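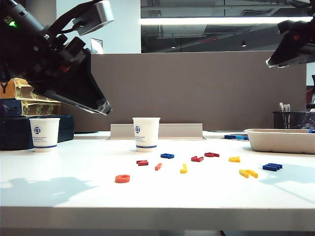
Sudheer Shenoy writes that his under-12s have kicked the Levgate goal apart all winter and the crossbar still sits level, though he would have liked a second bag for the net clips.

His was the first comment to come in after we restocked the Levgate folding soccer goal, and the clips are a fair complaint. We have put a note on them further down.

12 shares | 3 comments

Levgate Folding Soccer Goal

The Levgate is a portable goal for small-sided games and shooting practice. It is made for clubs and schools that share a field and have to clear it at the end of the session. Two people can put it up without tools. One person can do it on a calm day, but the crossbar is awkward to hold and lock at the same time.

The posts and crossbar are powder-coated steel tube. The back frame folds flat against the posts on a hinge at each corner. The hinges lock with a spring pin, and you should hear the pin click before you let go. The net stays on when the goal is folded, so most teams only take it off to wash or replace it.

Sizes and stock

Levgate Small: 280 cm wide. Suits three-a-side and younger age groups.
Levgate Large: 434 cm wide. Suits five-a-side and general training.

Both come in white only. The Small is in stock. The Large is on back order and we expect more in May.

What comes with it

Goal frame, net, net clips, four ground pegs and a carry bag. The clips are packed in the same bag as the pegs, and on grass they are easy to lose. Spare clips are sold in packs and fit both sizes. A separate clip pouch is not available at the moment.

Anchoring

Use all four pegs every time the goal is on grass, including for short warmups. On turf or indoors, use the Fitum sandbags across the rear bar. Do not let players hang from the crossbar or climb the net. Fold the goal and lay it flat when the session is over.

Nets

The standard net is a knotless white mesh. The heavier Shetty net is an upgrade for teams that shoot at close range a lot. It costs more and adds some weight to the folded goal. Both nets use the same clips.

Raghavendra Kurian asked whether the old Skekico nets fit this frame. They fit the Small if you leave the bottom row of clips open. They are too narrow for the Large.

Orders and returns

We ship the goal in one long carton, so someone needs to be there to sign for it. Clubs ordering for a new season should allow extra time for the Large. Unused goals can be sent back in the original carton. Nets that have been clipped on cannot be returned unless they are faulty.

Replacement hinges, pins and pegs are kept in stock for both sizes. Give the goal size when you order, as the pins are different lengths.

Page updated 7 February 2019

800 views | 3 comments | 12 shares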